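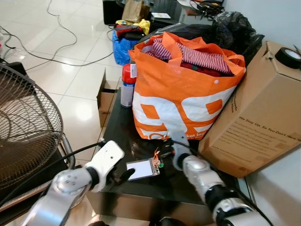 O grupo de manipulação do laboratório Pliltero fechou a primeira rodada de testes do método que vinha sendo chamado internamente de Cumano, e os resultados já podem ser divulgados. O Cumano é um procedimento de treinamento para robôs de dois braços que separa a escolha do ponto de contato do movimento que leva a garra até ele. A política é treinada com demonstrações teleoperadas, como em trabalhos anteriores do grupo, mas cada demonstração passa antes por uma etapa que marca os instantes em que algum dos braços toca, ou está prestes a tocar, um objeto. O foco desta rodada foram as mesas com objetos de rigidez muito diferente. Uma sacola de tecido trançado cheia de roupas, ao lado de uma caixa de papelão e de uma lata de aerossol de tampa vermelha, obriga o sistema a lidar na mesma tarefa com algo que cede e com coisas que mantêm a forma. Os porta-crachás de plástico transparente entraram no conjunto por outro motivo: são finos, refletem luz e ficam rentes a um tampo escuro e brilhante, condição em que o modelo antigo errava a altura da garra com frequência.

O conjunto de treinamento tem 3.475 demonstrações, gravadas por sete operadores. Dessas, 2.000 são tarefas em que um braço segura ou apoia um objeto enquanto o outro age sobre ele. As restantes são tarefas de um braço só, mantidas porque Baiba Laur, responsável pela coleta, observou que a política treinada apenas com tarefas bimanuais movia os dois braços mesmo quando um deles não tinha nada a fazer. Com a mistura, o braço ocioso passou a ficar parado na maior parte das execuções.

A comparação foi feita com a política de referência do laboratório, que prevê diretamente sequências curtas de posições das juntas a partir das imagens. As duas políticas usaram os mesmos dados, as mesmas câmeras e o mesmo tempo de treinamento. A avaliação somou cerca de 1.000 execuções no robô físico, divididas por igual entre as duas. Quem iniciava cada execução não sabia qual das políticas estava carregada, e a disposição dos objetos era refeita a partir de uma lista sorteada antes do começo dos testes.

O ganho maior apareceu na pega de objetos baixos e planos. Nessas tarefas, a política de referência costumava parar um pouco acima do objeto e fechar a garra no vazio, ou descer demais e empurrá-lo pela mesa. Com o Cumano os dois erros ficaram menos comuns, e quando ocorrem o robô tende a recuar e tentar de novo do mesmo lado. Nas tarefas com sacolas a diferença foi menor. O sistema encontra bem a alça quando ela está levantada, mas continua falhando quando a alça está caída para dentro ou coberta por uma peça de roupa. Nas caixas rígidas as duas políticas ficaram praticamente empatadas.

Merike Stankevičius, que conduziu a análise, separou as falhas por fase do movimento. A maior parte das que restam acontece depois do contato, quando o objeto já está preso e começa a girar ou a escorregar. O método não trata dessa fase de forma explícita, e as câmeras dos punhos ajudam pouco, já que o próprio objeto encobre a visão. O grupo discute acrescentar uma estimativa de força a partir da corrente dos motores, sem sensores novos.

Há também um custo. A marcação dos contatos é automática, mas precisa de revisão. Valdis Ozoliņš reviu uma amostra e encontrou erros concentrados nas demonstrações com fios e cabos sobre a mesa, em que o programa confundia o toque no cabo com o toque no objeto da tarefa. Essas demonstrações foram corrigidas à mão. Uma segunda versão da ferramenta, chamada Wuseo, permite que o operador confirme os contatos logo após a gravação, o que deve encurtar a revisão na próxima coleta.

Outro limite é que todos os testes foram feitos com um único modelo de robô e com garras do mesmo tipo. Gunārs Juška está adaptando o código de controle para um segundo par de braços, com alcance menor, e a ideia é repetir ali as tarefas de objetos planos sem gravar demonstrações novas. Se a transferência direta não funcionar, será usada uma coleta pequena de ajuste.

O relatório técnico com as tabelas completas, os critérios de sucesso de cada tarefa e a lista de disposições sorteadas está na pasta compartilhada do projeto. O código de treinamento será aberto aos grupos parceiros em abril, junto com a parte dos dados que já passou pela revisão. Pedidos de acesso antecipado devem ser enviados a Ieva Lill, com uma descrição curta do robô e das câmeras que serão usados.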